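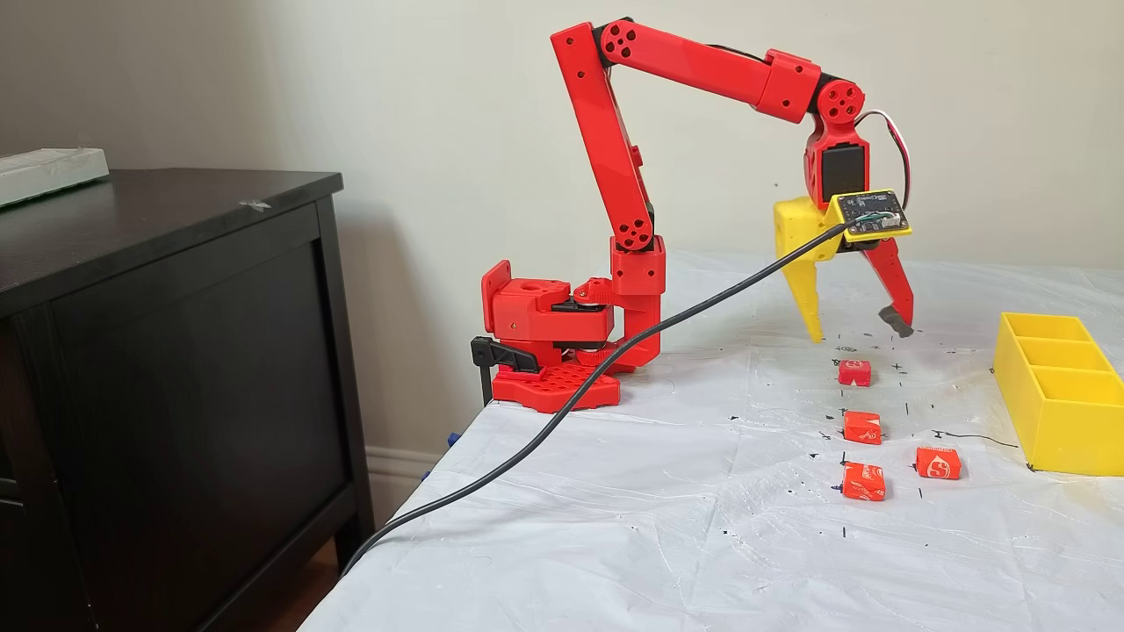 The wrapped sweet and its slow return to the table

For years the bowl of wrapped sweets was something you met at the hairdresser's or in the lobby of a small hotel. At home it had mostly gone, along with the doily it stood on. This summer it has been coming back, and the people who make and sell sweets have noticed.

Fikel, a small shop with a pick-and-mix counter down one side, now keeps 31 kinds of individually wrapped sweet. Two years ago it kept 8. The staff put the change down to people having friends round more often and wanting something to put out after the meal that doesn't need a plate or a spoon. A dessert has to be made, but a few sweets only have to be bought, and if they aren't eaten they go back in the tin.

Red papers sell fastest, whatever is inside them. The shop tried the same toffee in brown, green and orange-red during August and the orange-red was finished first each time. It shows up well on a pale tablecloth, and most of us grew up thinking of it as the colour of the good ones. White lettering on top helps too, as it can be read from across a table.

The paper itself matters more than you might think. Jirkulier, which wraps for several small makers, uses a waxed sheet with a little stiffness to it, so that the twist holds without glue. Softer papers come undone in the bag. Foil keeps its shape but tears, and children leave bits of it down the side of the sofa. A waxed paper wrapper usually comes away in one piece.

As for how to serve them, the advice from Montes, a café that leaves sweets out with the coffee, is to put out fewer than you think. It started with a full bowl on every table and found that customers took handfuls. Now each table gets a few laid straight on the cloth, and a bag of 50 lasts most of the afternoon. People take one, talk for a bit and perhaps take another – the bowl seemed to hurry them.

Storing them is simple. Keep them in a tin with a close lid, away from the cooker and out of the sun. Boiled sweets go sticky in damp air and chocolate ones turn pale and dusty if they warm up and cool down again. They are still fine to eat, though you may not want to offer them to guests.

Prices vary a good deal. Loose sweets at Fikel work out at roughly 27 pence each, and boxed ones cost more for the same thing. Sondent sells a mixed bag with fruit chews, toffees and a rather strong aniseed, which tends to be what's left at the bottom. If you have an older relative who likes aniseed, that bag is the one to get.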